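Section 4. Planning and Budgeting for a Two-Arm Sorting Station

4.1 Before requesting quotations

1. Select one task for the first purchase. Pairing and folding socks is suitable, as the items are cheap and easily replaced.
2. Measure the work surface. Both arms must reach the center of the table with the basket in position.
3. Enter gripper pads as a consumable. The Ollex price list sells them in packs of 8.
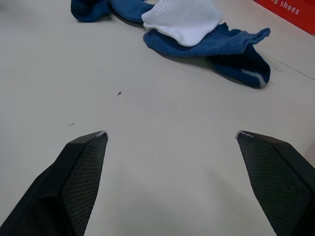

4. Set aside 535 dollars per station for pads, cables and fasteners in the first year. Do not draw this sum from the training budget.

Note: Quotations from Montes exclude mounting brackets. Request these as a separate line.

4.2 Space and layout

5. Allow a second table behind the work table for boxes and other items not in use.
6. Place the laptop on its own surface to the side, where the operator can read the screen without leaning over the arms.

CAUTION: Keep hands clear of the table while the arms are powered.
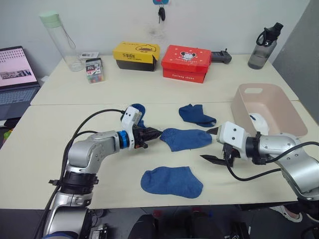

Plemuvia, May

Revised by Jaqueline Tovar, Equipment Planning. The following steps replace those in the previous issue.

7. Budget for two arms from the same supplier. Mixed pairs require the Dusine adapter and add 10 working days to delivery.
8. Include 15 hours of operator training in the purchase order.

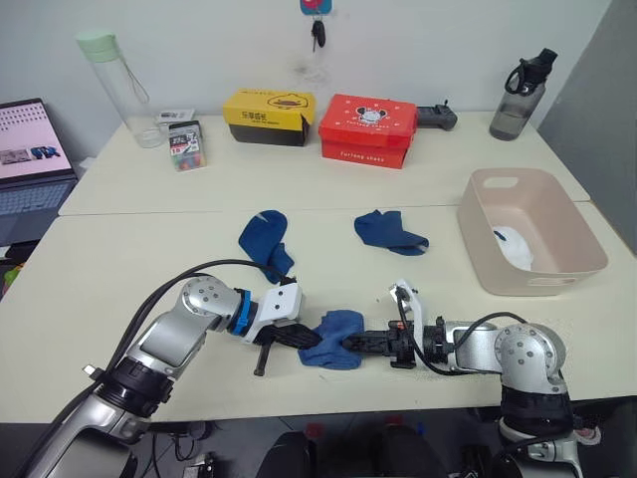

9. Confirm that cable lengths in the quotation cover the full travel of each arm.
10. Obtain written approval before signing. Orders cannot be changed once the deposit is paid.

Note: Floor cable covers are ordered under Section 6.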